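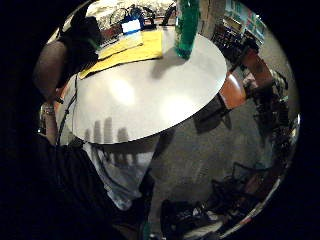

Thursday, evac model notebook, Noémie + me (Trevor)

Started 8:40. Airlift planner again, Ornbridge valley case. Question from last week still open: do we need aircraft at all if the south road stays passable after dark.

Input numbers, final unless Noémie finds something:
people on the ridge at start 683
already walked out by night two 47
still up there in the base run 573

Those don't add up. 683 minus 47 is 636, so 63 missing. Spent most of the morning on it. Turned out the Irnier ground report lists the lower hamlet separately and the import script drops any row with a blank "shelter" field. Blank means sleeping outside, not gone!! Put them back. Base run is now 636, old plots are no good, don't quote them to anyone.
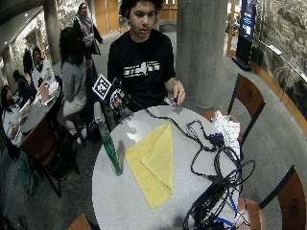
Runs after the fix

Run A — helicopters only, daylight. Clears the ridge but the fuel stop at Hellavitz is the choke point. Two aircraft waiting on the pad while the third fills. Adding a fourth did almost nothing.

Run B — road only, night convoys. Better than I expected. Slow first night, then it catches up. Very sensitive to the checkpoint at the bridge; if that closes for even one night we lose everthing gained.

Run C — airdrop water and food, no evacuation, reassess after 12 hours. Noémie's idea. Need drops most of all for the people who can't walk. Didn't finish, crashed on the drop zone file (wrong projection again, same as December).

Noémie's comment, copying it so I don't lose it: the planner treats everybody as wanting to leave. Some herding families in the Irnier report said flat out they were staying with the animals. So "remaining" is two groups and we score both as failure. She's right. Needs a stay flag per household before we compare A and B again.

Argued a bit over walking speed. I had one number for all ages, she wants three. Went with three. Old number kept in the config, commented out.

To do
— rerun B with bridge closed night one, then night two
— fix projection in drop file, rerun C
— stay flag (Noémie)
— ask whoever wrote the Irnier report what "partial" means in the water column, it's on half the rows
— rename Charbonneau_v2 folder, there are two of them and they are diffrent

Stopped 5:15. Run B with bridge closed is going overnight on the old machine, don't restart it please.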